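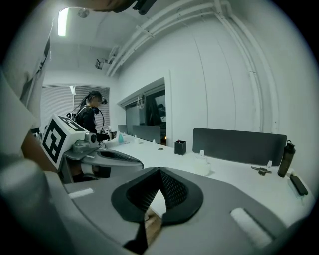 Foros > Música > Piano y teclado > Técnica e improvisación

Tema: Empezar a improvisar a cuatro manos con alumnos adultos

Publicado por fabian_schwaiger, 12 de mayo de 2026

Doy clase a adultos en Plosmont. En febrero empecé a dedicar los últimos 16 minutos de cada clase a improvisar a dúo: yo llevo un ostinato en re dórico y el alumno toca encima lo que quiera, solo con teclas blancas. Con dos alumnos funciona bien. Con los demás se quedan mirando las manos y tocan la escala de arriba abajo. ¿Cómo lo hacéis vosotros?

perron_h escribió:
Empieza con menos notas. Yo doy cuatro y no paso de ahí en un mes. La escala entera es demasiado para alguien que lleva toda la vida leyendo partitura. Y cambia el ostinato por dos acordes largos, el ostinato les obliga a ir a tu ritmo.
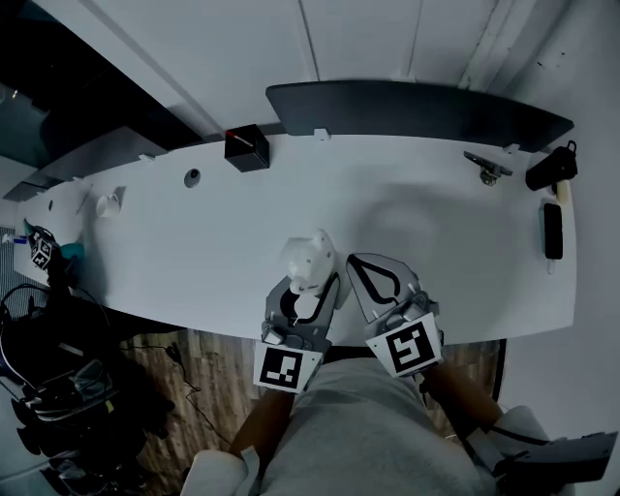
Foto: Edvin Fagerlund

reto_r escribió:
No estoy de acuerdo con lo de los acordes largos. Mis alumnos se pierden sin pulso – se paran y ya no vuelven a entrar. Yo mantengo el bajo en negras y les pido que repitan un motivo de dos compases. Lo de las cuatro notas sí.

perron_h escribió:
Si se paran, que se paren. El silencio también hay que aprenderlo.

reto_r escribió:
En una clase de media hora no tengo tiempo para eso.

Luzius P. escribió:
Otra opción es cambiar los papeles. Que el alumno haga el bajo (quinta y octava, nada más) y tú la melodía. Al cabo de unas semanas se cansan del bajo y piden subir ellos. Lo hago así en la escuela de Dutville. Con principiantes absolutos no lo recomiendo.

fabian_schwaiger escribió:
Lo de cambiar los papeles no lo había probado. ¿Usáis algún material escrito? He visto el cuaderno de Ragab pero no sé si merece la pena.

reto_r escribió:
Lo tengo. La primera parte está bien, la segunda son arreglos escritos nota por nota y para eso ya hay mucho repertorio.
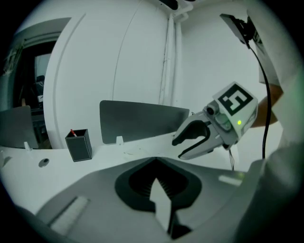
Una pinza de mano sobre la mesa blanca.

perron_h escribió:
A mí la segunda parte me sirve para leer a primera vista. Para improvisar, no.

Luzius P. escribió:
Yo no compraría nada todavía. Graba las sesiones y escúchalas con el alumno la semana siguiente, con el móvil basta.

fabian_schwaiger escribió:
Gracias. Esta semana pruebo con cuatro notas y el bajo en negras, y dejo los acordes largos para los dos que ya van sueltos.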